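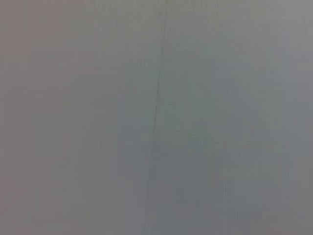
Has a nasal spray been shown to stop people from catching the flu? The evidence so far comes from one unpublished trial that ran for a single winter, and it doesn't settle the matter.

Arthur, a once-a-day spray made by the drug company Stunent, was promoted last week as cutting flu infections by half. The company put out a two-page summary and a press release. The full data have not been released, and the paper has not been through peer review.

The summary says 1102 adults took part at clinics in Brurnetcombe and Fletitmont. Half were given the spray and half were given salt water in the same kind of bottle. They were told to use it every morning for 10 weeks and to call the clinic if they felt sick.

That last part matters. People in the trial were not tested on a schedule. They were swabbed only if they picked up the phone, and the summary doesn't say how many who felt sick never called. A person with a mild case who stayed home and drank tea would count as someone who never had the flu. If the spray does nothing except make symptoms a little milder, a trial set up this way could still make it look like a shield.

There is also the question of whether people knew what they were getting. Stunent lists a bitter taste as the most common side effect of Arthur. Salt water isn't bitter. Anyone who had read the consent form could make a decent guess, and someone who believes they are protected may be slower to report a sore throat. The company didn't ask participants which bottle they thought they had, or if it did, it left the answers out.

"I would like it to work, and I can't tell from this whether it does," said Maarten Leemans, a doctor who treats lung infections and had no part in the trial. "Cut by half sounds big. Half of what? They give the percentage and then you have to go looking for the number of sick people, and it isn't there."

He said that flu was scarce in both towns during the weeks of the trial. When few people get sick in either group, a handful of cases going one way or the other can swing the result, and the summary gives no margin of error for its main claim.

Stunent said in a written reply that the full results "will be submitted to a journal in due course" and that it stands by the findings. It did not answer questions about the missing case numbers or about the taste of the placebo. It did say that the people who checked the swabs didn't know which group they came from. That is good practice, though it does nothing about swabs that were never taken.

None of this has slowed the marketing. The company's website already has a waiting list for the spray, and a clinic in Fletitmont has been telling patients that it expects supplies before the end of January. The spray hasn't been approved for sale as a flu preventive. A clinic employee who answered the phone said the list was "just to see who's interested."

A larger trial is planned, with 3000 participants and a weekly swab for everyone, sick or not. That design would answer most of the complaints about the first one. Leemans said he'd also want to see older adults included. The first trial left out anyone with asthma or heart disease, and those are the patients who end up in the hospital with flu.

Stunent has not given a start date for the new trial or said who will pay for it. Flu shots are still being offered at both clinics.

Posted 06/01/2021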